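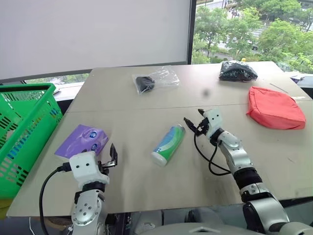

Two-panel table with green basket, tissue packet and bottle.

Unpacking and Sorting Table: Frequently Asked Questions
Niltville Community Pantry, Getgate site

Which way does stock move across the table?
From the basket on the left to the crates on the right. The basket sits slightly lower than the tabletop so that items are lifted up and out.

Can I use my own bag or basket?
No. Use the green lattice baskets. Loose bags sag and items at the bottom get missed.

How should bottles be placed?
Upright where possible, cap tightened. A bottle lying on its side may roll, so place it near the middle of the table and stand it up before adding anything else.

Where do tissue packets go?
Flat, on the left, next to the basket. They go into the crate last, on top of heavier goods. Packets with a split wrapper go in the rejects tray.

Is there a weight limit?
Yes. The table is rated for 30 kg spread over both panels. Do not put a full crate across the join.

The two panels are no longer level. What should I do?
Clear the table first. Turn the levelling foot under the lower panel until the join is flush, then tighten the locknut. The spanner size is 13 mm. If the gap remains, mark the table out of use in the Chauhan log.

How do I clean the surface?
Wipe with a damp cloth and mild soap at the end of each session. Dry along the join. Do not use bleach or scouring pads.

How are the baskets cleaned?
Remove everything, rinse the lattice under the tap and leave upside down to drain. This is done on Sunday after closing.

Can the projection screen be left down during sorting?
Yes, provided nothing is leaned against it.

Where do I get replacement parts?
Feet, locknuts and join strips are held at the Sumier store. Quote part series 3000. Requests take 2 working days.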